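Wotico Block Layouts: notes for users of the set

Version date: 2023-08-05
Maintained by: Shufen Kang
Contents: 400 layout records, one index file, two printable templates, this README

Summary

Wotico is a collection of small tabletop arrangements made from coloured cubes. Each record covers one arrangement: which cubes are used, where they start, what the finished shape should be, and how the finished shape is judged. The blocks, the table and the marked area are the same kind of thing throughout, so that a layout can be repeated elsewhere with an ordinary box of cubes and a pen.
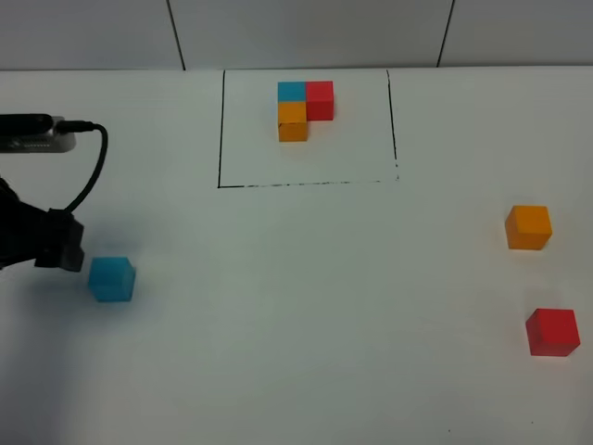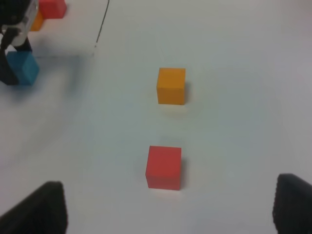

Materials

Cubes. The colour names used in the records are red, orange and blue. Blue covers everything from light cyan to teal; the shade changes a good deal with the lighting and no record depends on it. If your own set has both a light and a dark blue, pick one and put the other away before starting. Cubes with printed letters or rounded corners should not be used, as the contact rules below assume flat faces.

Surface. White, matt and level. A glossy top gives reflections that are easily mistaken for gaps between cubes. Table height is not recorded.

Marked area. A rectangle drawn in thin black marker against the back edge of the table. Three sides are drawn and the back edge serves as the fourth. The line wears with use and may be broken or faint in places. For scoring, a broken line is read as if it ran straight between the parts that remain. Do not redraw it partway through a session -- a fresh line rarely falls exactly on the old one, and the earlier results then can't be compared with the later ones.

Layout groups

The records are divided into two groups, named after the sheets they were first written on.

Classide: flat shapes, one layer only. Rows, corners, squares and steps. The L made from three cubes belongs here.

Tijani: shapes with at least one cube resting on another.

A third group, Mosisa, was drafted in July and withdrawn. It used cubes standing on an edge in a shallow tray, and the descriptions were too loose to be scored the same way by two people. Its record numbers have not been reused, so the index has a gap. This is intended.

Record fields

record: number within the set
group: Classide or Tijani
cubes: colours in use, one entry per cube
start: starting position of each cube, in words
target: finished shape, in words
spare: colour of any cube left out of the shape, or "none"
note: free text, often blank

Positions are always given from the front of the table, facing the back edge. "Above" in a Classide record means nearer the back edge; "below" means nearer the front. In a Tijani record, "on" is used for stacking, and "above" keeps its Classide meaning. Early drafts mixed the two and a few notes still carry the old wording. Where a note disagrees with the target field, the target field is correct.

Sample target text:

blue at upper left; red directly right of blue; orange directly below blue; space below red left empty

Scoring

A Classide layout is complete when all of the following hold:

- every cube in the target is fully inside the marked area
- neighbouring cubes touch along a face, with no table showing between them
- each colour is in its stated place
- spaces stated as empty are empty
- nothing is being held

A cube resting on the line counts as outside. A slight turn of the whole shape is accepted. A turn of one cube against its neighbour is accepted only if their faces still meet for more than half their width. Spare cubes may be left anywhere outside the marked area and are not scored.

For Tijani layouts the same rules apply to the bottom layer. Upper cubes need only stay up unaided and sit on the cube named in the record.

Scores are 0 or 2 for each layout. There was a 1 for nearly finished shapes, but it was used so differently from one scorer to the next that it was dropped. Any sheet with a 1 on it predates this version.

Known problems

Red and orange are hard to tell apart under warm bulbs. Use daylight or a cool white lamp, and check the colour of the upper face before that of the front face, as the front is usually darker.

Some start fields say only "apart". Read this as no two cubes touching, with clear table between them.

Several L layouts are the same shape turned by a quarter. They are kept as separate records and should be counted separately.

The printable templates show the marked area with four sides. Leave off the back line when copying them onto a table.

Changes in this version

Mosisa withdrawn. Scores of 1 removed. Wording of "above" and "below" made the same across both groups. Spare field added; older records have it filled in from the cube list.

Corrections go to Shufen Kang, with the record number and the field concerned.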